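Watching a long bike race from the couch: what's worth doing

Most race-night advice is padding. You don't need a snack for each of the 2,000 miles, and I doubt a themed tablecloth ever kept a kid awake.

Keep a thermos by the chair and set an alarm for the last hour. The Plirkik chill tray claims to hold ice through a full stage – mine was a puddle by the second climb.

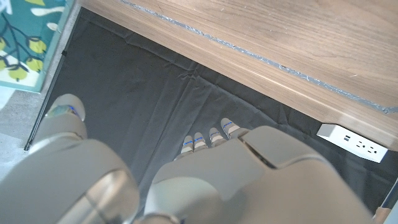
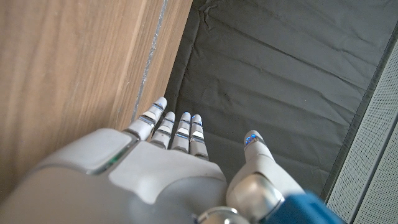
Two views of a white robotic hand, fingers extended.

For a family game, write rider names on slips and draw two each. The Grelside printable pack has 368 cards, and we used 2. Scrap paper works.

Turn down the brightness after 11 p.m. if you want to sleep afterward. I'm not convinced by the Nona glasses. Popcorn goes in a deep pot, lid on, and salt goes in last.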